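Bamboo boards and a honed white worktop: oil, wax or leave bare?
Karkberg Home Forum > Kitchens > Worktops and boards

tochoa
Posted 07:40

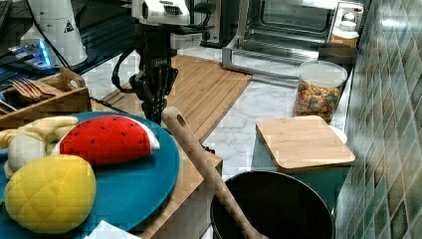 The large bamboo board, grooves running lengthwise.

The board lives on the counter permanently. It has had food-grade mineral oil since new and the surface still goes pale and slightly furry between the grooves within a fortnight. I wash it by hand, wipe it and leave it flat. Kitchen humidity sits fairly high in February as we dry laundry next door. Options as I see them: more oil, a switch to a wax blend, or stop treating it altogether. Which of these has worked over a period of years?
Tiburcio Ochoa

jumside_joiner
Posted 08:15
Leaving it flat is your main problem. The underside can't dry, the top does, and the two faces move by different amounts. Stand it on its long edge with a gap behind it. Sort that out before you change the finish.

On the finish itself, bamboo is a grass, laid up in strips with adhesive. It takes up much less oil than beech or maple. Most of what you put on stays near the surface and goes down the sink at the next wash.

pacheco_k
Posted 08:52
Agree on standing it up, disagree on oil. Mineral oil does go in if it is warm and you give it long enough. I warm the bottle in a jug of hot water, flood the board, leave it overnight and wipe off the excess in the morning. Two coats on consecutive nights, then nothing for a couple of months. People wipe on a thin film, wait ten minutes and then say it doesn't work.

jumside_joiner
Posted 09:20
I did weigh an offcut before and after an overnight soak. It went from 402 g to just over 404 g, so 2 g of oil for a full night. A beech piece of similar size took several times that. It isn't zero, but I wouldn't expect it to last a couple of months under daily washing.

pacheco_k
Posted 09:31
One offcut, presumably with fresh sawn ends, tells you about that offcut. End grain takes up most of it in any case.

jumside_joiner
Posted 09:34
The ends were sealed.

Yolotzin Manríquez
Posted 11:05
The furriness is raised fibre and no finish will cure it. Wet the board, let it dry fully, then sand along the length with 240 grit by hand. Repeat once with 320. Fold the paper over a thin piece of card to get into the grooves. Use light pressure, as the strips are hard but the edges of the grooves chip easily.

After that, one part beeswax to four parts mineral oil by weight, melted together and rubbed in while soft. It sheds water better than plain oil. It also leaves a slight drag under the knife, which some people dislike.

I have kept one board this way for 21 months and re-waxed it when water stopped beading. The previous one was oiled only and split along a glue line, though I would not claim the oil caused that.

tochoa
Posted 12:48
Thanks. Does the wax mark the worktop? Plain oil has left a faint patch on the marble surface where the board rests.

Yolotzin Manríquez
Posted 13:10
It can if you put it down too soon. Leave it upright overnight and buff both faces with a dry cloth. Washing-up liquid and warm water will lift wax residue from most worktops. If yours is honed stone, check whether it has been sealed.

clotunon
Posted 14:26
I stopped treating mine altogether. Scrub, rinse, dry with a towel, stand it up. It looks grey and dull and cuts perfectly well. Most of this thread is about appearance.

pacheco_k
Posted 14:40
Until it splits. Cracks hold food and you can't scrub inside them.

clotunon
Posted 14:58
Then it gets replaced. Oiled ones split too, see above.

tochoa
Posted 17:22
I'll sand first, then try the wax blend on one face and leave the other bare. The stand is a separate matter, as the shelf above is too low for the board on its long edge. Has anyone fitted a rack to the side of a cabinet?

jumside_joiner
Posted 17:45
Two battens and a dowel across the front. Leave the bottom open so it drains. I'll put the dimensions in the Fittings section this evening.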